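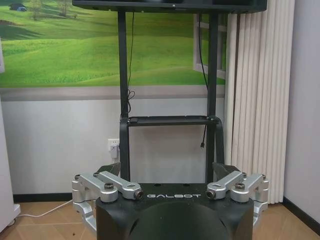
4.2 Screens on stands and the water people carry

Claims that a shared room "teaches" its users where to put things are common in the design literature, and we began this part of the study doubting them. The Waltholm rooms were furnished under the Tulari plan, which holds that a display on a floor stand draws people toward it and that small belongings then collect nearby. The plan offers no measurements. It offers drawings with arrows.

We asked users of 11 rooms to keep a diary of where they left their drinks. Of the 100 diaries handed out in March, 95 came back in a usable state. Many entries were thin. "By the screen" may mean beside the posts of the stand, or anywhere on that side of the room, and we could not tell which. We coded such entries as unclear, a choice that weakens the case for the plan but seems fairer than guessing.

Clear plastic bottles with screw caps gave us the most trouble. A capped bottle can be laid down, stood up or carried off, so its resting place says little about habit. An open cup has to be set on something flat. Earlier work at Rorwood lumped the two together, and we suspect that much of the pattern reported there came from cups alone.

Figure 3. Clear bottle with a white screw cap, of the kind treated separately in the coding.

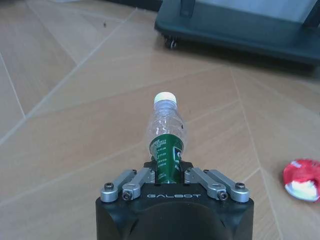
Manríquez objects that the split is too fine, and that a person looking for a place to put a drink does not stop to think about the lid. On that view the stand matters because it is the one thing in the room that everybody faces, and a bottle left anywhere within reach of it should count in favor of the plan.

We are not persuaded. If anything within reach counts, a small room will pass the test however it is furnished. The diaries do show that people remember the screen when asked to say where they were. Whether they would have put the bottle somewhere else without it is a separate question, and the Tulari drawings do not answer it.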